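Home Help > Floors and Stairs

Squeaky floorboards on the landing, cannot face lifting the carpet again

Asked November 2021
Tags: floorboards, squeaks, old house, carpet

We moved into a terrace in Flanden in the spring and the landing sings. One board, or possibly a small choir of boards, outside the bathroom makes a noise like somebody treading on a duck. My husband has worked out a route along the skirting, which he does sideways with his back to the wall like a man on a window ledge, and he is very pleased with it. The rest of us just wake each other up.

I have already had the carpet up once. I banged in a lot of nails, the noise went away, I put the carpet back and was smug for 10 days. Then it came back, and I would say it is now slightly worse and a bit further to the left.

What I would like to know:

Is it the nails? The chap in the shop said nails were fine.

Can I do it from on top, through the carpet? I have seen kits for this with screws that snap off and I don't know whether to believe in them.

Somebody at work told me to puff talcum powder down the gaps. Is that a real thing or is she having me on? She has form.

The house is old, boards are the original wide ones as far as I can tell, and there is a ceiling underneath that I would rather not put my foot through. There are also pipes somewhere, as there is a radiator on the landing and a bathroom next to it, and I now realise with some horror that I gave those no thought at all when I was banging in the nails.

Perla Zavala

3 answers

Answer by Oldflux

Nails are your problem. Screws. Job done.

Comments on this answer

Perla Zavala: Thank you. How long?

Oldflux: Took me an afternoon

Perla Zavala: I meant the screws.

Oldflux: Depends on the board

Answer by Sugawara

Talc is a real thing. I did our back bedroom with it. You take the carpet up (sorry), work out which two boards are rubbing, and shake the powder along the join, then walk up and down on it like a lunatic until it has gone down the crack. Ours went quiet straight away and the room smelt like a christening for weeks.

I have to be fair and say it wore off. Ours lasted from the summer until the heating went on, then the boards shrank a bit and we were back where we started. I've since used a dry lubricant called Grurivard which comes in a squeezy bottle with a long nozzle, costs a good deal more than talc and as far as I can tell does the same as talc. The bottle is easier to aim. Graphite works too but I would not use it under a pale carpet unless you enjoy grey footprints.

None of this does anything for a board that is loose. It only helps if two bits of wood are rubbing together. If the board is going up and down when you tread on it then you can powder it until it looks like an iced bun and it will still squeak. I also would not put oil down there, whatever your father in law says. Mine said, and we did, and it soaked through and left a mark on the ceiling below in the shape of Portugal.

Have you tried a runner on top? It won't stop it but it takes the edge off.

Comments on this answer

Perla Zavala: So she was not having me on. I will have to apologise. There is already a carpet, would a runner on a carpet not look a bit like a hotel?

Sugawara: It does, but quite a nice one

Mrs Tibbs: We had the Portugal thing as well but from a radiator valve

Answer by hallandstairs (marked as accepted by the asker)

I have done every floor in this house over the years, two of them twice, and I'll go through it in the order I would do it now, which bears no resemblance to the order I did it in.

Find the noise first. You say it has moved to the left. It may well have been on the left to begin with. Sound travels along a board in a most unhelpful way and the place that squeaks when you tread on it is often the far end of the thing that's loose. Get somebody heavy to walk slowly over it while you lie on the floor with your ear down, and have them rock from heel to toe at each step. Mark the spots with masking tape. It feels silly and the person walking will make remarks. If you've got the husband who does the ledge walk, he is already trained in small careful steps and may as well be used.

You can do that much with the carpet down, and I'd do it both ways, before and after lifting it. Carpet hides a lot but it doesn't change where the joist is.

Now the nails. They weren't a mad idea, whole houses were held together that way. But a nail is smooth, and the wood moves with the seasons, and after a while the board starts riding up and down on the shank. A good part of the squeak you hear in old floors is wood sliding on nail. If you add twenty fresh nails you hold it still for a bit and then you have twenty new squeaks warming up in the wings. I'd guess that's where your ten days went.

So yes, screws, as the gentleman above put it so fully. You can see where the joists are from the rows of old nail heads. Put the screws in on those lines, beside the old nails. If an old nail is standing proud, punch it down or pull it. Drill a pilot hole through the board first, wide enough that the screw passes freely through the board and only bites in the joist. If it bites in both, it will hold the board up off the joist at exactly the height it was squeaking at, and you'll have spent your afternoon locking in the squeak. I did an entire box room like this. Countersink the heads or you will find them with your socks.

Length depends on how thick your boards are. Mine were thick old ones and I used Ziker 58 mm, which went well into the joist and stopped there. Measure yours at a gap or at the edge of a board that has been cut before. I would sooner be a touch short than go hunting for pipes.

About those pipes. Landings are bad for them, yours sounds particularly bad, and in old houses they were generally laid in notches cut in the top of the joist, directly under the board, in precisely the spot where a sensible person would put a screw. Look for any board that has been cut short and put back, as that's usually the plumber's or the electrician's way in. Lift that one first and have a look with a torch. You'll learn more from a minute of that than from any amount of knocking. A pipe and cable detector is worth borrowing, though I have had one tell me with great confidence that there was live mains in a solid brick step. If you can't tell what's under a board, leave it alone or lift it. I have put a screw through a heating pipe. It was a Sunday roast sort of afternoon, everyone was in, and the stopcock turned out to have been painted over by someone with a generous brush.

As you've had the nails in since the spring and have not got a damp patch on the ceiling, you have probably got away with it. Do have a look, though, when the boards are open. A nail can sit in a pipe quite happily and plug its own hole, and the time you find out is when you pull it. Know where your stopcock is beforehand and check that it turns.

If the board has dipped or the joist has, there will be a gap between them and screwing down hard will only bow the board. Slide a thin bit of packing in from the side, snug but not hammered. Cardboard will do for a very small gap. I know of a cereal packet that has been under our top step since before the youngest was born.

The snap off screw kits do work, up to a point. You find the joist through the carpet, drive the screw through a little stand, and rock it until the head snaps off under the pile. They are good for one or two spots on a thick carpet. They are no good to you on that landing, because you'd be going in blind over pipes, and I wouldn't.

A few bits and bobs for the day itself:

Lift the carpet from a corner with pliers, and fold it back no further than you need. Keep the gripper rod in place if you can.

Hoover before you start. There will be a hundred years of grit down there and it gets into everything, including the join that you are trying to quieten.

Do the screws one board at a time and walk on it before you go to the next. If you do the lot and then listen, you won't know which one cured it or which one caused the new noise.

Save the talc for the end. Once everything is tight, any squeak left over will be edges rubbing, and then Sugawara's method is the right one and will last a good deal longer than it did on a loose board.
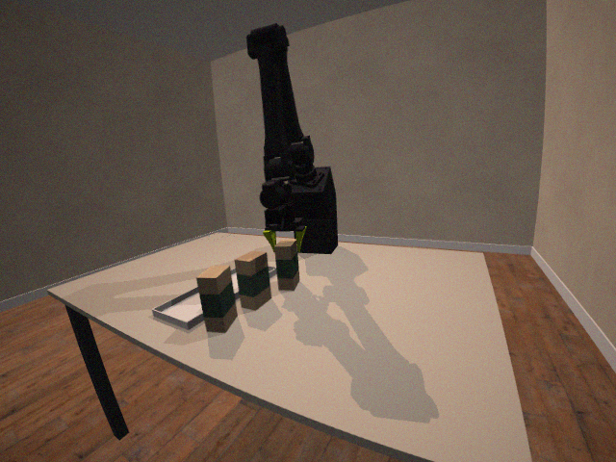
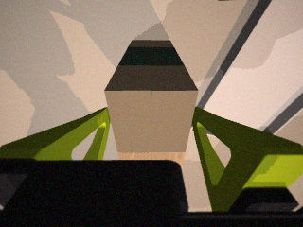
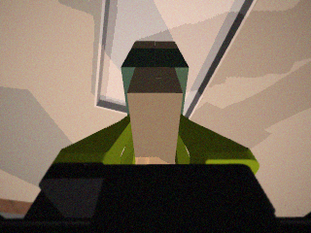 Before you put the carpet back, live with it bare for a few days if the family will stand for it. Run the heating as you normally would. Old boards shift when the house warms up, and it's much less annoying to add four more screws on a bare floor than to fold the whole lot back again in December with people coming to stay. I would also take a quick photo or draw yourself a plan of where the pipes run while you can see them, and tape it inside the airing cupboard door. The next person to have a go will probably be you, and you will have forgotten.

If it still squeaks after all that, it might be the door lining or the top of the staircase and nothing to do with the boards at all. Ours was the newel post. I'd done the full landing by then.

Comments on this answer

Perla Zavala: Thank you, this is very thorough and has frightened me just enough. I have lifted the cut board next to the radiator and there are two pipes right under it, and one of my nails is so close to the left hand one that I had to sit down for a bit. It hasn't gone in. Stopcock is behind the washing machine and does turn, with swearing.

hallandstairs: Leave that nail till last and ease it out with the water off. Well done for looking

Oldflux: Told you it was the nails

Perla Zavala: You did.

Perla Zavala: Update. Two boards done with screws, the duck has gone from outside the bathroom. There is now something more like a gate by the top stair. Husband still doing the ledge walk, says he has got used to it.

Sugawara: Newel post?

Perla Zavala: Don't.

Mrs Tibbs: Does anyone know if this works the same on chipboard, ours is the green sort and it creaks in the doorway only

hallandstairs: Start a new question for that one, it's glued and it's a different misery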